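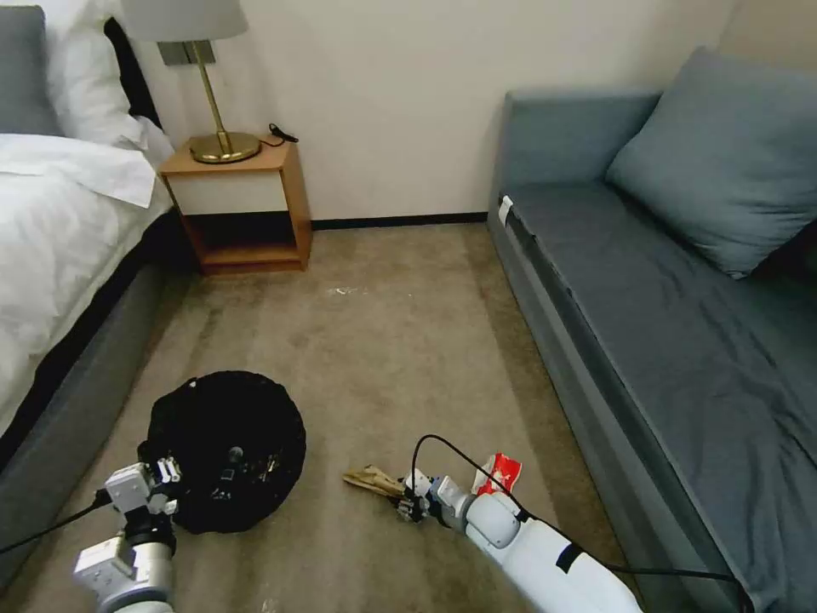
Talks > Broadcasting > Speaker notes

Home Talks Archive Contact

Saying goodnight: how TV signs off a big final

Welcome, everybody, and do take your time finding a seat – I'm in no rush. Start with the Evier clip, sound up. Let the closing music run a good 17 seconds before you talk over it.

Then ask who watched to the very end of the credits. Wait for hands!
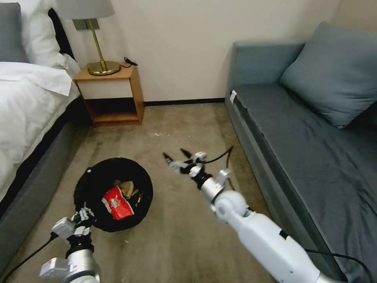
Move on to the pundits' couch, and why six people is too many for a farewell – they all want the last word, bless them. Play Gornik second.

Contact Clarimis | © 2018 | Back to top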